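Equipment budgeting (robotics)

Equipment budgeting is the slow and rather homely business of working out what a robot will cost over its whole life, hands and spare fingertips included. The Latby plan of October set aside 3,429 euros for grippers and 271 for props such as drums, sticks and trays — small sums, but easily forgotten. 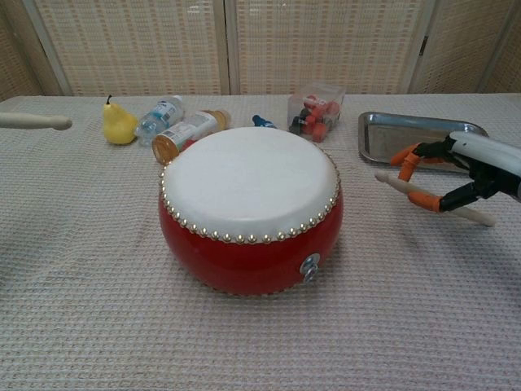 Vimala Nambiar replied that the props line was fine and it was the repair money she would double, seeing how quickly finger joints wear.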